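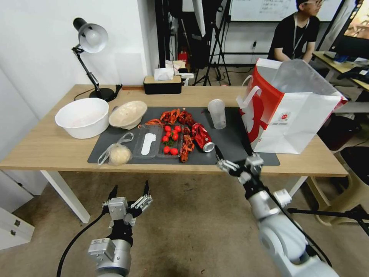 Figure 3. Table clearing after a meal, seen from the head camera. The right gripper is close to the crushed can.

4.2 Collecting demonstrations by remote control

The table clearing task was the longest one in our study. The operator has to put the leftovers and the waste of a small meal in order: crawfish shells, a tray with cherry tomatoes, bowls, a drink can and a paper shopping bag. We did not fix the order of the steps. Each operator could choose what to pick first, and the choice was written in the log together with the arm motion.

Two operators, Kenna Tosh and Martim Mota, recorded 211 demonstrations in October. Both had 14 practice runs before, and these are not in the data. The commands were sent with the Ikura control software, and a demonstration was stopped by hand when the operator said the task was done. We removed 13 demonstrations in which the connection was lost for more than 2 s.

The crushed can lies on its side in Figure 3, and this pose was difficult for both operators. They preferred to come from the front with open fingers and to correct the wrist only at the end. Small objects near the tray needed slower motion – the shells especially, as they lie on top of each other. 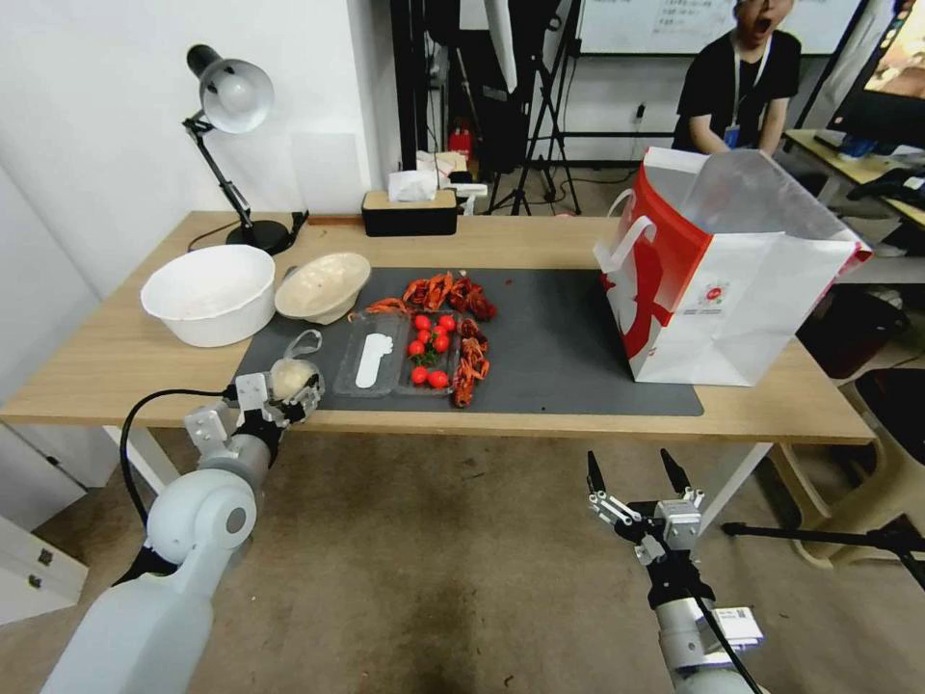 Photo: Dilluvent project

The two arms do not need to carry the same tool. In the photo above, the left arm holds a small clear cup with a multi-finger hand, and the right arm has a two-finger gripper. For such a pair the operator's hand motion must be mapped separately on each side. We used finger joint angles for the hand and only one opening value for the gripper. Mota found the mixed pair more tiring at first – he often closed the wrong side. The effect of this on the trained policy is discussed in Section 5.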